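Chapter 6
Folding and Sorting Household Linen

The bed is the largest flat surface in most homes, and for this reason many people do their folding on it. A brown towel lying in a heap on a dark blanket is where we begin.
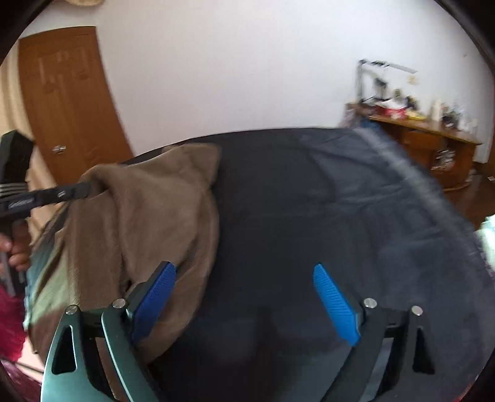 6.1 Before you fold

In this chapter you will learn to prepare a towel, to fold it in two ways and to store it so that the pile stays straight. The method was first written down by Barbara Malinowski for the housekeeping course in Karkeston, and we have changed it only a little.

Spread the blanket smooth with your palms. Put the other cloths to one side, so that the middle of the bed is free. Now look for a corner of the towel. Do not pull from the centre — the folds will only become tighter. Take one corner, then follow the edge until you arrive at the next.

Lay the towel flat with the label underneath. A towel of 75 cm in width is folded in three parts for a narrow shelf, or in 2 for a deep one.

Words to know: hem, crease, selvedge, pile.

Exercise 6.1 is done in pairs. One person finds the corners and the other smooths the cloth, and after some 6 towels you change places. The answers to the written part are on page 258.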